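# Protokoll der Sitzung des Arbeitskreises Erinnerungskultur Plellmont

Datum: 29.1.26
Ort: Lesesaal des Hauses Nallosstead
Anwesend: elf stimmberechtigte Mitglieder, zwei Gäste

## TOP 1 — Genehmigung des letzten Protokolls

Das Protokoll wird mit einer Änderung unter TOP 4 (Schreibweise des Straßennamens) einstimmig genehmigt.

## TOP 2 — Vortragsreihe zur Währungsreform von 1948

Der Vorstand berichtet über den Stand der Planung. Vorgesehen sind 2 Abende im April zur Frage, weshalb die Einführung der D-Mark in der örtlichen Erinnerung stärker nachwirkt als die Verabschiedung des Grundgesetzes im Jahr darauf. In der Aussprache wird angeregt, auch Haushaltsbücher und Briefe aus Plellmont heranzuziehen. Mehrere Mitglieder halten den Begriff »Stunde null« im Untertitel für überholt; er wird gestrichen.

Für Honorare werden 900 Euro bewilligt.
Abstimmung: neun Ja, keine Gegenstimme, zwei Enthaltungen.
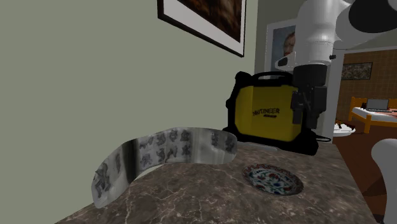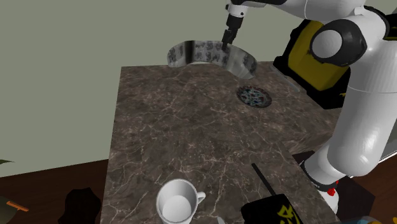
*Beide Abbildungen: Computersimulation, Arbeitsfläche in Steinoptik*

## TOP 3 — Zeitzeugengespräche

Bislang liegen 132 Seiten Abschrift vor. Die Durchsicht der Bestände aus der ehemaligen Spedition Lundgren ist noch nicht abgeschlossen. Strittig bleibt, ob Passagen, in denen Dritte genannt werden, anonymisiert oder vollständig gesperrt werden sollen. Der Arbeitskreis vertagt die Entscheidung und bittet das Stadtarchiv um eine schriftliche Stellungnahme.

## TOP 4 — Begleitheft

Das Angebot der Druckerei Drivano über 900 Exemplare wird angenommen. Der Redaktionsschluss wird auf Ende Februar festgelegt — spätere Beiträge können nur noch auf der Internetseite erscheinen.

## TOP 5 — Verschiedenes

Die Leihfrist für die Stellwände wird verlängert. Der Schlüssel zum Magazin ist künftig an der Pforte zu quittieren.

Ende der Sitzung: 20:40 Uhr

Für das Protokoll: die Schriftführung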